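Lists home | Threads | Authors | Search this archive | Help
Reading time: 3 min

Tromcombe Basketry List
Subject: Re: cleaning an old tray basket / braided borders
From: Huguette Kennedy

Vachon wrote:
> Picked up a rectangular basket at the spring swap, handsome thing, but
> the dust in the weave is unbelievable. I've been at it with a damp cloth
> and I think I'm just pushing the dirt further in. Also, does anyone on
> here have pictures of a rope-type border on a rounded corner? Mine has
> come apart at one corner and I can't work out what it's supposed to
> look like.

Oh, I am so glad you asked, because I've had a rectangular one on the table all afternoon and I've been itching to talk to somebody about it!

First the dust. Put the cloth away for now and get a dry brush, a soft one with long bristles (I use an old pastry brush, the two-inch kind). Stand the basket on something pale and smooth so you can see what comes out of it. Brush along the strands on the outside first, then turn it over and tap the base with your palm, then do the inside walls from the rim down. Wipe the table and go again. I keep going until a round of tapping leaves the table as clean as I wiped it, and on a really neglected basket that can take most of an evening with the radio on. 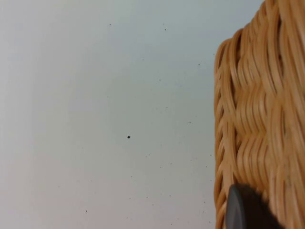 Basket on the pale tabletop, with dark specks on the surface beside it.

You want to be able to see specks that size, and on my old brown oilcloth I never could. If your specks keep coming back in the same spot a day later and look like fine powder, bag the basket up and write to the list again, as that's a different conversation (woodworm) and Cimano knows far more than I do. Ordinary grit and bits of broken strand are nothing to worry about.

Once the dry work is finished you can go back to your damp cloth, well wrung out, and do a small patch at a time. Let it dry somewhere airy, away from the radiator. I ruined a lovely little bread basket in March by being impatient, and the handle still creaks at me.

Now the border! This is the part I really wanted to write about. A braided border on a rectangle has to get around four corners without bunching, and when the corners are rounded the twist just flows along and you can hardly tell where the maker was working hard. Look at how the strands lie over one another on the long sides, then follow one corner around slowly with your finger. The slant of the twist should carry on through the curve. If yours suddenly goes flat or doubles up, somebody has mended it before you, and you may want to take it back a little further than the damage.

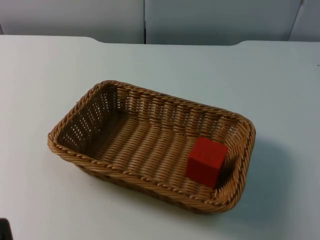

The other thing I love in a basket of this shape is a bit of flare to the sides. It makes such a difference to how it looks on a table, and it's easier to get your hand into as well. When you repair the border, tie the sides to each other across the top with soft string before you start, or they'll creep outward while you work and your rectangle will turn into a boat. Ask me how I know.

For the material, soak only what you'll use. I cut mine longer than I think I need and trim the ends last, on the slant, tucked where a sleeve won't find them. One little end sticking out of the rim never hurt anybody, but two on the same side will catch a good cardigan every time. Ametti sent me a bundle of fine stuff that was just right for this and I've still got plenty, so if you send me your address off list I'll put some in the mail.

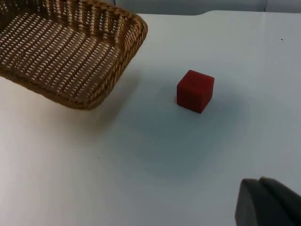

Have a good look at the base too while you have the basket upside down. An open weave down there lets the grit fall through by itself, so a good shake outdoors every so often will save you all that brushing. Push gently with your thumb along each row. It should give a tiny bit and spring back. If a strand cracks, leave it alone until the border is done and the whole thing is stable again.

Please, please post pictures of your corner, from the top and from the outside if you can manage both. I'd love to see it, and I bet several people on here would have a go at working out the pattern with you.

Happy weaving,
Huguette

Contact the list owner | Copyright Tromcombe Basketry List and individual posters | Back to top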